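Session 4 handout: Saying no without the three-paragraph apology

Hi again, everyone! A few of you asked for last session's notes in writing, so I'm doing the same for this one. Keep a pen nearby, there's a bit of homework at the end.

We started with the "automatic yes." You know the one — a coworker leans over, says "you wouldn't mind, would you?" and your mouth has agreed before your brain has looked at the calendar. I asked you all to write down the last yes you regretted, and wow, the pages filled up fast. Mine was a bake sale. I don't bake.
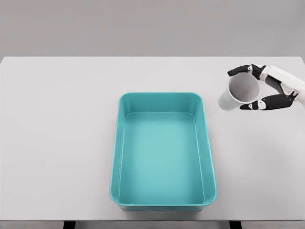 Pramila Nishad
Course leader, Everyday Boundaries, Fedcombe Adult Learning

The main idea for this session is the pause. Before you answer any request, you buy yourself a little time. It can be a full day or it can be one slow breath. Some lines that people in the group liked:

"Let me look at my week and get back to you."
"I need to think about that one."
"Can I tell you by 8 tonight?"

Please say them out loud at home, even if you feel silly (I practice mine in the car). A line you've only read will not show up when your sister calls.

Next comes the no itself. Keep it short. In the exercise we did in pairs, most of you gave a clear answer in the first sentence and then kept going for another five or six, and somewhere in there the no turned back into a maybe. Dinesh talked himself into helping with a move that we made up for the exercise! So try one sentence, a kind word if you want one, and then stop talking. The quiet afterward feels awful the first few times. Let it be awful.

Sunita asked what to do when the other person pushes. You repeat yourself, same words, same tone. You don't owe them a fresh reason each time, and new reasons give them something new to argue with. If it's your boss, it's a different conversation, and we'll spend most of session 5 on that, so hold those questions for me.

Homework

1. Use the pause three times before we meet again. Small stuff counts.
2. Say one real no, in 55 words or less if you're writing it.
3. Write down how you felt right after, and then again the next morning.

Bring your notes, and bring the worksheet from session 2 if you still have it — we'll be adding to the last column.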